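Edis group teaches gripper to check its own view before it moves

Tuesday, November 22, 2022

A research group at Edis has published a method that lets a robot arm judge whether the picture from its wrist camera is good enough to act on. If the picture falls short, the arm shifts a little, takes a second one and compares the two before it goes for the object.

The method is called Zomia. It was developed by Natanael Marinho and Lindiwe Coetzee at the group's lab in Fontes, and it runs on top of an existing control program without changing it. According to the group's report, failed grasps fell by 30 percent across the full set of trials. The arm also became slower, and the report gives a good deal of space to that.

Wrist cameras are common in this kind of work. They sit close to the fingers and move with them, so the robot gets a near view of whatever it is about to pick up. The drawback is that the gripper blocks part of its own picture. In dim light the fingers and the objects behind them can be close to the same shade, and a cable lying across a dark tool may be hard to separate from the tool itself.

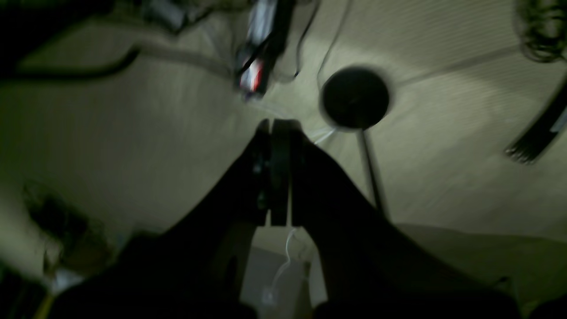

How the check works

Zomia divides each wrist picture into small patches and leaves out those covered by the gripper. The gripper's outline is worked out from the joint positions, so the system does not have to find it in the picture. Each remaining patch gets a score for sharpness and contrast, and a second score for how much it matters to the next movement. A blurred corner far from the target counts for very little. A blurred patch directly ahead of the fingertips counts for a lot.

If the combined score is under a set limit, the arm makes a short sideways move and looks again. It is allowed two such moves. After that it either continues with the best picture it has or stops and asks for help, depending on how the operator has set it up.

The scoring model was trained on 25 hours of recordings made while people steered the arm by hand. Coetzee, who ran the recording work, said the group did very little to tidy the work areas.

"We wanted the light and the mess that we normally get," she said. "If you train on clean pictures, the score tells you every real picture is bad, and then the arm just keeps moving from side to side."
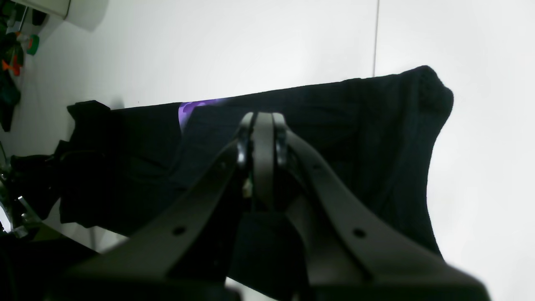
Cloth was the hardest material in the trials. The control program picks a grasp point by looking for edges and folds, and it tends to choose the strongest edge it can find, whether or not that edge is a good place to hold. With a black garment against a nearly white background, the strongest edge is the outline, while the wrinkles inside it are faint. Zomia gives low scores to most of the inside of a piece like that, but a small purple patch of print near the top edge scores well, and the system can use it as a fixed point when it matches one picture to the next. On plain dark cloth with no print, the improvement was small. Marinho said the group had expected the opposite, and that they ran the cloth trials a second time in April to make sure.

"We thought the plain pieces would gain the most from a second look," he said. "What we saw is that the second look helps when there is something to line it up with. Otherwise you have two pictures of black cloth."

Cables and small hardware fell in between. The sideways move often opened up a view that the fingers had been blocking, and most of the gain on those items came from that and not from better sharpness.
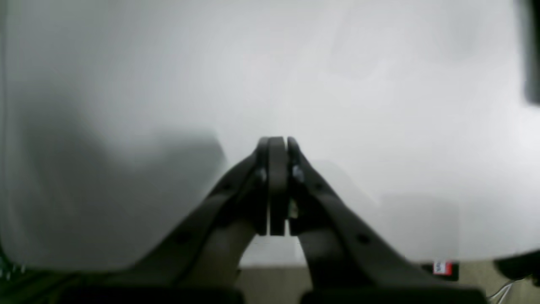

Reading time: 4 min

Large pale surfaces caused a different problem. They carry so little detail that an early version of the scoring model marked them as unusable, even when there was nothing wrong with the picture. Shadows made it worse -- the soft border of a shadow was sometimes the only feature the model could find, and it would treat that border as the edge of an object. The published version handles this with a separate test for smooth areas. If a region is bright, even and in focus, it is marked as plain surface and left out of the score. A gradual change from light to gray no longer counts as an edge on its own.

The report says this part still needs work. Glossy surfaces were not included, and neither was clear plastic.

Speed is the other open question. Every extra look costs time, and on the cluttered work surfaces the arm asked for one often. The group tried a looser limit, which brought the time back down but gave up much of the gain. Marinho said the right setting will depend on the job. A line that sorts parts all day may prefer a few dropped items to a slower arm, while a robot handling delicate cable ends would be set the other way.

The team is now moving the method to a second arm run by Stodden, an equipment maker that shares test space with the lab. That arm has wider fingers, which cover more of the picture. Coetzee said the outline step should carry over once the finger shapes are entered, but that the scoring model will probably have to be trained again on new recordings.

The code for the scoring step is available on request. The training recordings will be released later, after the group finishes labeling them.

Related items

Stodden opens shared test space in Fontes
Recording by hand: how Edis trains its operators
Finding the edge of a towel with one camera
Short guide to wrist camera mounts
Cable sorting trials enter second round

Contact the news desk | © 2022 Edis. All rights reserved. | Back to top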